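Give Small Parts a Tray
By Sobia Tanoli
11/15/21

Most of the arguments I have had about small parts were arguments about bags. People like bags because they came that way from the supplier, and they like drawers because drawers close. I think both are a poor choice for anything you plan to put together this week. Parts should sit in an open, shallow tray where you can see them.

I did bench work at Driltine for years before moving to Zoltinau, and the two shops could not have been more different. Driltine kept everything in a wall of 54 drawers. The labels were wrong by April of my first year. At Zoltinau we buy screws by the 1000 and keep those in jars, but whatever belongs to the current job goes in a tray. I lost fewer parts there, and I spent a lot less time on my knees with a flashlight.

The other thing I would argue for is metal. Plastic is fine for holding parts, but for the tray you work out of, I want steel. It wipes clean and it holds its shape.
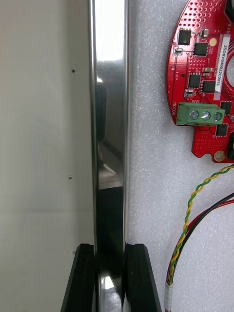

Polished steel beside white foam.

The complaint about steel is that it is slippery and loud. Small things slide to one end when you pick it up. Line the bottom and most of that goes away. A sheet of foam is good and plain paper will do. Cut it a little short of the walls so it lies flat, and change it when it gets dirty. Baloch sells fitted liners in packs of 300, and I have never seen the need.
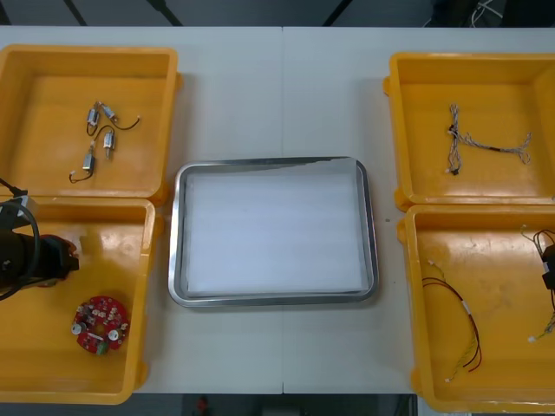 Color helps too. If the holding trays are yellow and the working tray is bare metal, you don't need labels to know which is which. Motors go in one tray and boards in another. Mixing them is how a wire gets hooked under a board and pulled.

Some people will say all this takes up too much table. It does take up table. Fovorero makes a stacking rack for that, and I used one for nearly a year. The trays on the bottom turned into drawers, and I forgot what was in them. I would sooner clear the table and leave the trays out until the job is finished.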